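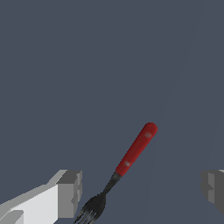
Fig. 1. Red-handled fork on a grey surface, simulated view.

Our project looked at peer support after the Morham flood. We read 243 diary entries kept by residents of Skomthorpe and coded them for sleep, worry and contact with neighbours.

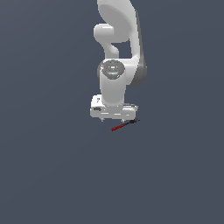 Entries from the first month mention sleep most often. Two of us coded each one separately and settled differences using the Delacroix scale, which has 5 levels.

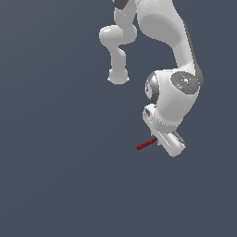 Contact with neighbours went up after the Hesach drop-in opened in January. We did not have time to code the children's entries.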